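04/07/2025 — bench two, the two-arm cell

Came in early to get the cell squared away before the weekend because I'm tired of chasing the same three gremlins. Writing it all down this time so I don't have to ask Thaddäus what we did (and so he doesn't have to ask me, which is more likely!).

Starting state: left arm was dropping its wrist camera feed every so often, right gripper felt sticky on closing, and both arms were parking a hair off from where they parked last week. No fault codes on the controller except one old encoder warning that I cleared and that has stayed cleared.

Cables

I went for the left side first. The loop was strapped too tight at the Joscombe clamp, so any time the wrist rolled all the way over it was tugging on the camera plug. Took the strap off, let out enough slack for a big lazy loop, strapped it again higher up. Rolled the wrist end to end by hand with the power off, then at low speed with the power on. No tug now. Ran the camera for 34 minutes with the arm moving and didn't lose the feed once, so I'm calling that one fixed until it proves me wrong.

Right side cable was okay. I reseated the plug while I was up there, since I already had the ladder out.

Grippers

Pulled both fingers off the right gripper. Plenty of gray fuzz in the slide — I think it's felt, we've been picking felt things up and setting them down for weeks now. Brushed it out, wiped the rails, put on the tiniest dab of the Pridness grease. Too much and it just collects more fuzz, ask me how I know. Fingers back on, screws snug, paint pen stripe across each one so we can see if they creep.

Open and close 200 times, watching the motor current. It started a bit high and settled down after the grease worked in. Left gripper I only brushed, it was moving fine.

Park position

This was the annoying one. I rehomed both arms and they were still off, and I spent way too long blaming the software. Ended up being the base bolts on the right arm! Two of them had backed out enough to turn with my fingers. Torqued the whole set in a cross pattern, rehomed, and the park pose came right back to the old numbers. Then I redid the hand-eye calibration on both wrist cameras anyway, because the old one was done with a loose base and I don't trust it. Files are on the Innes share in the cell folder, old ones renamed and not deleted.

Checkout with the usual props

Set the table up for the reach test: wooden box with the red felt front on the left arm's side, red bucket up on the silver cylinder on the right arm's side, coaster under the stack. I like the bucket stack for this because the right gripper has to come in close to that red handle without knocking anything, and the wire handle on the bucket is right there waiting to be snagged. 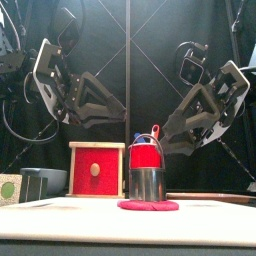
Reach test results

Ran it 8 times at half speed, then once more at full. Left arm was clean on every run. Right arm brushed the bucket handle on the second run, and that was my fault, I'd typed the approach height from memory. Fixed the number and the rest were fine.

Still to do

Thaddäus wants a second strap on the left loop and I said let's wait and see how it wears. The Flakport order with the new finger pads hasn't shown up. Check the paint stripes Monday, and put a torque wrench on those base bolts again in roughly 2 weeks. Also the tabletop needs a real wipe-down, it's all smudges.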